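Room inspection checklist, ground floor open area and mezzanine
Site: Tremurari
Date: April 27, 2025
Checked by: Seema Khurana
Copy to: Vandana Lodhi

1. Ceiling lights. PASS. All the strips came on at the switch. The last sheet also said "all fine", and two tubes were out that week, so I stood under each one this time.

2. Pendant lamps by the mezzanine. PASS, with a grumble. I still can't find who last looked at the fixings. Sengar say they did it in April. I'd like to see that on paper.

3. Smoke detection. NOT CONFIRMED. The log has a tick and no initials. A tick with no initials is worth very little to me.

4. Beams and ducting. PASS from floor level. I did not go up a ladder and I don't believe the last person did either, whatever they wrote.

5. Trailing cables. FAIL. See comments.

6. Table. PASS. Doesn't rock. Plate, bottles and plant can stay if they are kept clear of the cable underneath.

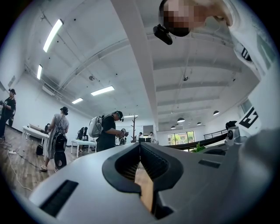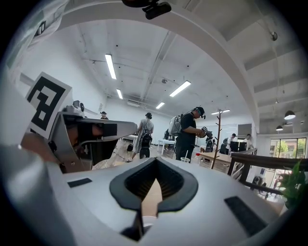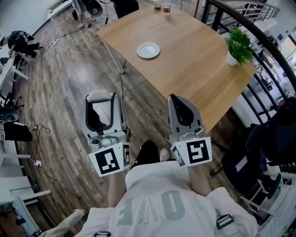 White cable from the power strip running over the floorboards, item 5, last picture.

Does a cable have to be taped down if it is only out for the day?
Any cable crossing a walkway gets a cover or gets moved, however short the stay. "Only for the day" was the answer last time too.

Comments

Item 5. The white cable wants to go along the wall behind the desks. The plug adapter should come up off the floor. I was told a cover had been ordered from Dosteck, order 667, and I was told so at the previous check as well. Until it is on the floor I'm marking this as a fail.

Item 3. Vandana to get a signed test from Wurus. A phone call won't do.

Item 6. The old sheet allows 60 kg on the table. No idea where that figure came from and I wouldn't lean on it.

Walkway widths: not measured, tape measure missing from the drawer again.

Overall: not signed off. Recheck items 3 and 5 only.

S. Khurana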